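3.2 Where utensils are kept

Households in the Ulard and Penthorpe districts were visited twice, once in winter and again in June. At each visit the respondent was asked where items used at every meal were stored, who put them away, and whether the place had changed in the past year. Answers were coded with the scheme in Manríquez, which separates open storage (jars, baskets, racks) from closed storage (drawers and cupboards). Homes with fewer than 4 months at the current address were left out.

Open storage was more common in rented homes. Respondents who rented often said that drawers were already full when they moved in, or that they did not expect to stay long enough to sort them. Wooden chopsticks (Figure 2) were coded separately from metal flatware, as the two were seldom kept together.
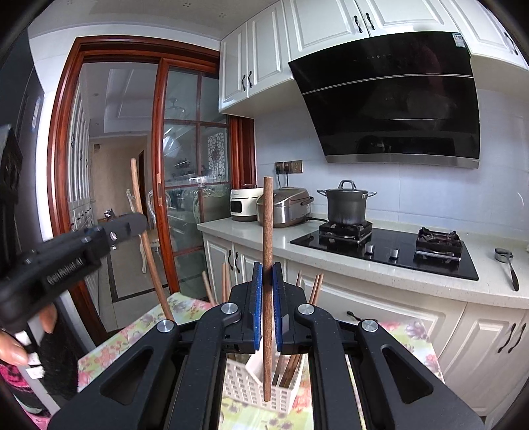
Figure 2. Wooden chopsticks in a kitchen.

Yesenia Lozano, commenting on an earlier draft, objected that renting and household size were mixed together in this result, and that large families might choose open storage whatever their lease. We reran the comparison with homes of similar size. The gap became smaller but remained in both districts.

Age of the main cook made little difference. Respondents under 35 named open storage slightly more often in Ulard, while in Penthorpe the order was reversed. The Stolance survey used a single question on storage and cannot be compared directly with these answers.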